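Questions I get asked a lot

Last updated 14/05/2023

I run the transfer and contract pages on this site by myself, in the evenings, mostly with a cup of tea going cold next to me. The same questions land in my inbox every week, so I've put the answers in one place. If yours isn't covered, the contact form still works (I fixed it, sorry to everyone who got the error message).

Who do you cover?

Prunholm first and foremost, because I've followed them since I was small enough to go in for free. I also keep an eye on Zevuvmont and Zokano, as the three clubs do so much business with each other. I don't cover the women's side yet and I'd love to, but I'd need a second pair of hands to do it properly.

What does "out of contract" mean on the squad page?

It means the player's deal ends this summer and I haven't seen a new one announced. It doesn't mean he's leaving! Plenty of deals get signed in the last fortnight and some get signed on the bus home from pre-season.

What's the difference between an option and an extension?

An extension is a fresh agreement, and both sides have to want it. An option is already written into the old deal, and usually the club can take it up whether the player fancies it or not. On the squad page an option year has a small letter "o" after it. If there's no "o", either there's no option or I don't know about it.

Is there still a squad limit?

Yes, 26 senior players, and anyone under 22 on the first day of the season doesn't count towards it. That's why clubs hang on to youngsters they clearly have no plans for — they're free places, more or less.

How do loans work with the limit?

A player out on loan counts for the club he's playing for. You can have 7 loan players registered at once. Zokano were right up against that last November and had to send a lad back before they could bring in a keeper.

Do you get told things by agents?

Now and again. Bataineh, the agency that looks after a fair chunk of the Prunholm squad, will send me a line when a deal is done, and that's always after the club has announced it. I don't get juicy stuff and I don't chase it. If I write "I'm hearing", it came from a person I trust, and if I write "there's talk", I read it on a forum like everybody else.

Why don't you publish wages?

I don't know them, and neither do most of the people who print them. I'd sooner leave a gap in the table than fill it with a guess.

Can I buy anything to support the site?

No shop, I'm afraid, and no adverts either. The site costs me very little to run and I'd be writing this stuff down anyway.

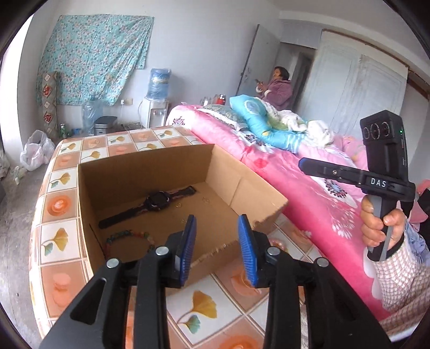

Watch and beads in a cardboard box.

Can I use your tables on my own blog?

Help yourself, just link back. Please don't copy the whole archive in one go, though. There are 3687 entries in it and the last person who tried brought the site down on deadline day — my busiest evening of the year!

How do I tell you about a mistake?

Use the contact form and put the player's name in the subject line. A link to the club announcement helps a lot. I normally fix things the same evening unless there's a match on.

Why hasn't my comment appeared?

First comments wait until I've had a look at them. After that you're through automatically. I take down abuse of players and their families and I don't get into long emails over it.

Will you do a page for my club?

Probably not this season. Send me the name all the same, I keep a list.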